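Housekeeping and Textile Care, Unit 2
Handout: Dark laundry, from the table to the basket
Teacher: Pirjo Riihimäki

In the first unit we spoke about washing. Now we speak about what comes after, when the clothes are clean and must be checked, folded and carried away. Many students think this part is easy and they hurry. Please do not hurry with black cloth. It shows every bit of lint.

1. The table

Cover the table with a clean white sheet before you put any laundry on it. The sheet should lie smooth. Put the basket on your left if you fold toward the left, and keep it close enough that you do not need to walk. Some students from the Kollis group like to have the basket on the floor, but then they bend down for every piece, and after one hour their back is tired.

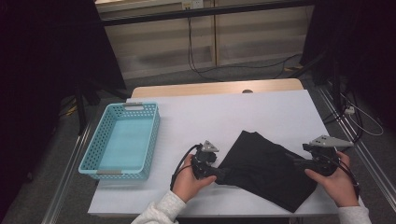 Take the piece by two near corners and pull gently to both sides. Let go, smooth it with the flat hand from the middle outward, and look for wrinkles at the corners. A corner that is folded under will make the whole stack uneven later. If the cloth is thin, pull less. Knitted cotton becomes longer when you pull it hard, and it does not always come back to its old shape.

2. Checking before folding

Look at both sides of the piece. On black cloth you look for three things: lint, gray marks from detergent that was not dissolved, and open seams. Lint is removed with a dry brush, always in one direction. Gray marks must be rinsed again. A piece with an open seam goes to the mending shelf and is written in the Mahlangu notebook with the date.

After each change of color, wipe your hands and shake out the sheet. White fluff from towels will find its way to black shirts very quickly.

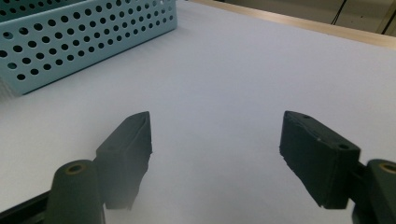
Why do we sort on a white surface and not on a dark one?
Dark lint and loose threads are easy to see on white, so you can remove them before the next piece comes to the table.

3. Into the basket

In this course we use two ways. Folded pieces are laid flat, the heaviest at the bottom. Pieces that go back to the wash, or that will be ironed the same day, may be put in loosely. Do not press them down. A basket with holes in the walls lets air pass, but only if the cloth is not packed tight against the sides.

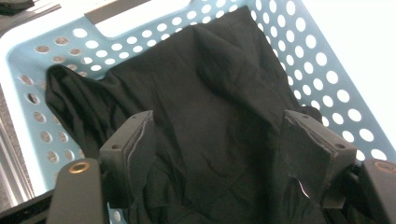
Fig. 3. Black garment laid loosely in a light blue basket.

For the ironing room, take the basket by both handles and keep it level. Delicate pieces go in the Drutine bags first.

For next time: read the Perner sheet on spinning and compare 800 and 1000 turns per minute for thin cotton. Write two or three sentences on which you would choose for a black shirt. Bring one dark piece from home, clean and not ironed.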